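My neighbourhood fell back in love with letters, and I blame Fondirora, the tiny stationery shop in Naltdale that opened last December. I popped in for one birthday card and walked out with 17 (whoops!).

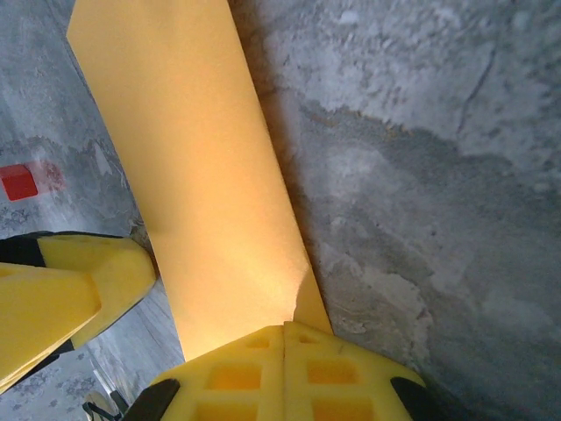 Hạnh Phí reckons I've got it backwards, and that posties kept the habit alive long before any shop did. Fair enough, mate!

Mum still has all 224 of Nan's letters in a biscuit tin, colour-coded by decade. 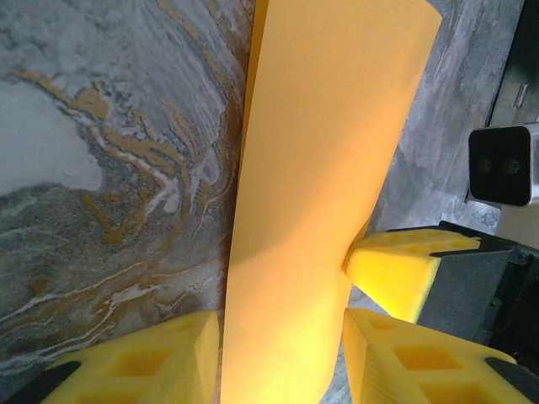 NALTDALE, Jun 11, 2022

So I've started writing four a week, mostly whinges about the footy, and my favourite replies come from
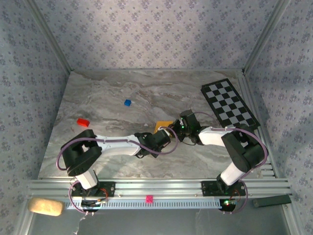

my cousins up north, who take five pages to say it's raining.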